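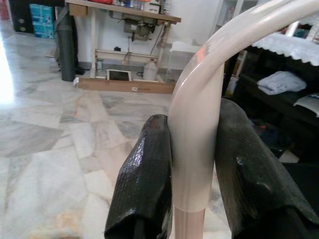 Tubo curvo Plirnex, cor bege, com a mesa de costura ao fundo.

Início Catálogo Tubos e curvas Costura Pavimentos Contactos

Pesquisar no catálogo... Procurar

**Tubo curvo Plirnex com união, bege claro**

O fabricante chama-lhe «o fim das estruturas complicadas». É um tubo de plástico com uma curva. Vendemo-lo porque cumpre razoavelmente aquilo que um tubo curvo tem de cumprir, e porque os clientes que montam cabides, varões de tecido e suportes leves continuam a pedi-lo, mas convém separar o que está no folheto daquilo que vimos na oficina.

A peça vem em bege muito claro, quase marfim, com acabamento acetinado. A curva é suave, sem vinco no interior, e segue para um troço vertical. Na zona da união o tubo alarga e acaba num rebordo com a junta à vista, e a partir daí continua um segmento direito ligeiramente mais estreito, num tom mais rosado. O folheto fala em «continuidade visual perfeita». A junta vê-se e a diferença de tom também. Quem quer um varão invisível contra uma parede branca deve saber isto antes de encomendar.

**Para que serve**

A Plirnex apresenta a curva como elemento universal, palavra que nos deixa sempre de pé atrás. O uso que recomendamos é mais modesto: estruturas leves de interior, onde o tubo muda de direção e suporta pouco peso. Numa sala de costura, isso quer dizer pendurar cortes de tecido, moldes de papel, uma peça meio alinhavada que não se quer dobrar. Também há quem o use para levantar uma cortina ligeira entre a zona de trabalho e o resto da casa.

Não o recomendamos para casacos de inverno em fila, para candeeiros nem para qualquer coisa que alguém possa agarrar ao levantar-se. Já nos perguntaram se dava para fazer um corrimão. Não dá. O fabricante não exclui esse uso de forma clara na embalagem, o que nos parece descuidado, e escrevemos-lhe em outubro a pedir que o fizesse. Responderam com um catálogo novo.

Também não o vendemos para água. Tem ar de tubo de canalização e os curiosos chegam cá com essa ideia, mas a ficha que recebemos não traz indicação de pressão nem de temperatura. Sem esses dados, para nós é material de estrutura e mais nada.

**O que o folheto promete e o que encontrámos**

«Encaixe sem ferramentas.» Verdade, com reservas. O encaixe faz-se à mão, mas nas primeiras unidades que montámos foi preciso rodar e empurrar ao mesmo tempo, com força, até a peça assentar. Quem tem pouca força nas mãos vai precisar de ajuda. O truque do maço de borracha funciona, desde que se ponha um pano por cima e se bata devagar.

«Desmonta-se as vezes que quiser.» Aqui temos dúvidas sérias. Ao fim de 7 montagens e desmontagens, a união que usámos para o ensaio já rodava com uma folga que antes não tinha. Continuava a segurar um corte de linho, mas a curva descaía para um dos lados. Para uma estrutura que fica no sítio não interessa. Para feiras e mercados interessa bastante, e nesse caso aconselhamos a série Cetik, que leva parafuso de aperto. É mais feia e mais cara.

«Superfície antirrisco.» Não. O acabamento acetinado disfarça riscos finos, porque a luz se espalha, mas uma chave passada com intenção deixa marca. Na curva, onde a luz bate mais, os riscos notam-se primeiro.

«Cor estável.» Não sabemos. Temos uma peça na montra, ao sol, há mais de dois anos, e a parte exposta está um pouco mais amarela do que a que ficou atrás do cartaz. O fabricante diz que a fórmula mudou entretanto. Pode ser.

**Montagem junto a uma mesa de costura**

A maior parte das dúvidas vem de quem quer pôr o tubo perto da máquina, por isso deixamos algumas notas.

Se a mesa tiver o motor pendurado por baixo do tampo, veja por onde passa o cabo antes de decidir onde desce o tubo. Um cabo que pende solto até ao chão e um tubo vertical a um palmo de distância acabam por se encontrar, normalmente quando se puxa a cadeira. Deixe o tubo do lado oposto à tomada. Se não puder, prenda primeiro o cabo à perna da mesa, com folga suficiente para o pedal.

Mesas de madeira com pernas finas abanam mais do que parece, sobretudo com a máquina a trabalhar depressa. Não fixe o tubo ao tampo: a vibração sobe pela estrutura e o tecido pendurado começa a dançar. Fixe-o à parede ou use base própria.

Em chão de mármore polido há outro problema. A base de série traz uns pés de plástico duro que deslizam alegremente sobre pedra lisa. A Plirnex vende à parte um conjunto de pés de borracha – a um preço que nos custa defender – e nós pomos antes discos de feltro com borracha por baixo, comprados em qualquer drogaria. Não perfure o mármore por causa de um varão de tecidos. Já atendemos um cliente com um ladrilho rachado e o tubo não tinha culpa nenhuma.

E arrume o tampo antes de começar. Frascos, caixas e potes na borda da mesa vão ao chão ao primeiro toque de um tubo comprido que se está a rodar para encaixar.

**Versões e compatibilidade**

Curva simples: a peça principal desta página, fornecida com a união.

Curva com segmento direito: igual, já com o troço inferior montado de fábrica. Neste conjunto a união vem melhor apertada do que conseguimos fazer à mão, e é a versão que levaríamos para casa.

União avulsa: vende-se em saco de 2. Vale a pena ter de reserva, pelas razões que explicámos acima.

Os tubos Lirnine entram na união Plirnex, embora o fabricante diga que não. Entram justos e seguram. Os tubos Pritchard, que o folheto dá como compatíveis, entram largos e precisam de uma volta de fita. Fizemos a experiência com peças de lotes diferentes e o resultado repetiu-se. Se tem Pritchard em casa e quer aproveitar, traga um pedaço à loja e experimente antes de pagar.

**Limpeza**

Pano húmido e sabão neutro. O folheto manda usar o creme de limpeza da marca; usámos o creme numa metade e sabão na outra e não distinguimos as duas. Evite acetona, álcool forte e os esfregões verdes. O pó de giz de alfaiate sai com um pincel seco, e convém tirá-lo do rebordo da união, onde se acumula.

**Garantia e devoluções**

A garantia do fabricante é de 3 anos e cobre «defeitos estruturais», expressão que não está definida em lado nenhum do documento. Na prática, aceitaram-nos uma curva com fissura e recusaram uma união com folga. Para as uniões, trocamos nós ao balcão, desde que a peça não tenha cola. Há quem cole. Depois não desmonta, evidentemente.

Devoluções de peças por montar, com embalagem. As curvas não se cortam à medida na loja: o corte faz-se no segmento direito, com serra de dente fino, e é responsabilidade de quem corta.

**Vale o dinheiro?**

Para um varão leve que se monta e fica, sim. A curva é bem feita e não conhecemos outra deste preço com o interior tão limpo. Para tudo o resto que vem escrito na caixa, pediríamos provas ao fabricante, e já pedimos. Preço e disponibilidade ao balcão, ou pelo formulário de contactos. Página revista em 9 de janeiro.

**Comentários**

**Tormod Brekke**
Comprei a curva com o segmento direito para pendurar moldes. Confirmo a diferença de cor abaixo da união, na minha é mais forte do que esperava. Pintei por cima com tinta de spray e descascou no rebordo. Existe primário para isto?

**Loja**
Existe primário para plástico, mas depende do plástico e a ficha não o identifica. Experimente num resto de tubo cortado. Na zona do encaixe não pinte, senão deixa de entrar.

**costura_da_fernanda**
Uso com tubos Lirnine e está firme. O que não percebo é porque é que os pés de borracha não vêm logo na caixa. No meu chão aquilo parecia um patim!!

**M. A.**
Discordo da parte das desmontagens. Monto e desmonto a minha todos os meses e não tem folga. Se calhar apanharam uma peça má.

**Loja**
É possível. Ensaiámos só uma união até ao fim. Se passar por cá com a sua, gostávamos de as comparar.

**Quim**
Aguenta um edredão molhado?

**Loja**
Não.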